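Moving Your Checking Account Without Bouncing Anything: My Kitchen Table Method

I put off changing banks for years. My old one, Bandthorpe Savings, started charging me $9 a month for a checking account that used to be free, and I grumbled every single month and did nothing (I know, I know). Last December I finally sat down with a pot of coffee and did it, and it went so much better than I expected that I've been bugging my sister to do hers ever since!

So, my tips, more or less in the order I wish I'd done them.

Open the new account first and leave the old one alone. Don't close anything yet. I opened mine at Trisora, which is a credit union with a branch near my dentist, and put in $49 just to get it going.

Print out a full year of statements from the old account. Three months won't do it. My car registration, my renter's insurance and that silly cloud storage plan all come out once a year, and I'd have missed every one of them. I went through the pages at the kitchen table with a yellow highlighter for money going out and a pink one for money coming in. It took an evening and most of a bag of pretzels.

Write the automatic payments on one sheet of paper, with the day of the month next to each. I tape mine inside the cabinet door, where the takeout menus used to be. When one is switched over, cross it off, but not until you've seen the payment go through at the new place. A company telling you it's updated is nice. A line on the statement is better.

Move your paycheck next. Payroll at my job needed a form and a voided check, and it still took two pay periods. I kept $973 sitting in the old account that whole time as a cushion, and I was glad of it when the water bill went to the wrong bank anyway.

Check the minimum balance on the old account before you drain it. Mine wanted $4000 to skip the fee, ha, but some will also ding you for closing too soon after opening, so read the little fee sheet. It's dull. Read it.

Download your old statements before you close, too. Once the account is gone, the login may go with it, and you'll want those at tax time. I keep mine in a folder called Nota on my laptop (named after a notebook I used to love) and a paper set in an accordion file on the closet shelf.

Then close it in writing and ask for a letter back saying the balance is zero. I stuck that letter in the accordion file, right at the front.

Oh, and shred the old checks and cut up the debit card, through the chip and through the stripe. Kitchen scissors are fine, just wipe them after.
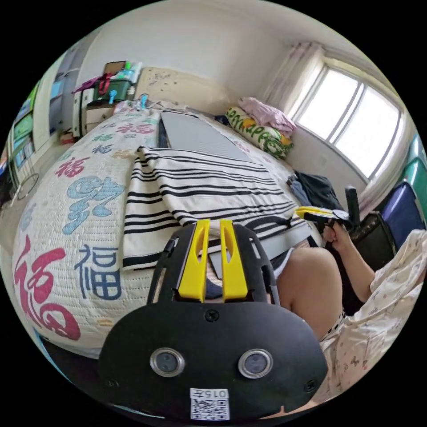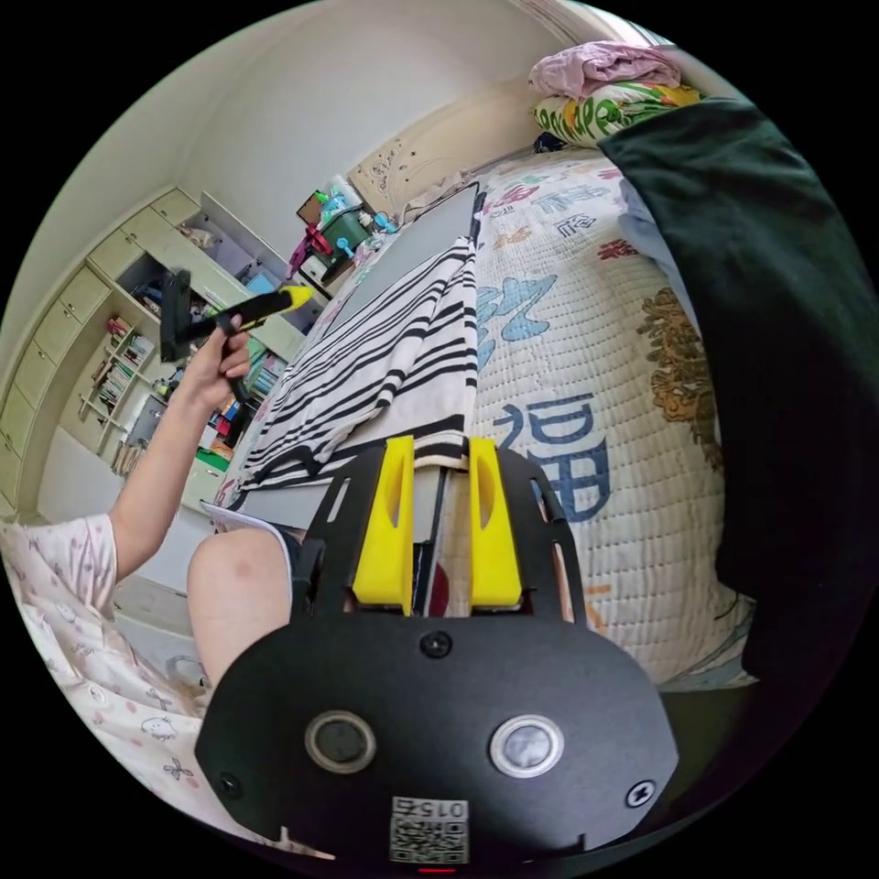
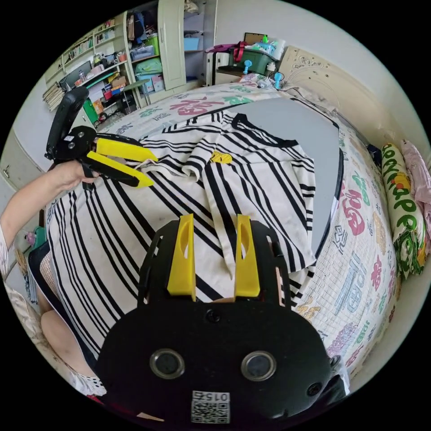
Nyberg wrote in to say that the year of statements is good advice but it still won't catch everything: a safe deposit box billed every other year slipped right past, and the closed account meant a late notice in the mail. Going back two years would have found it, and most banks let you pull that many online without a fee.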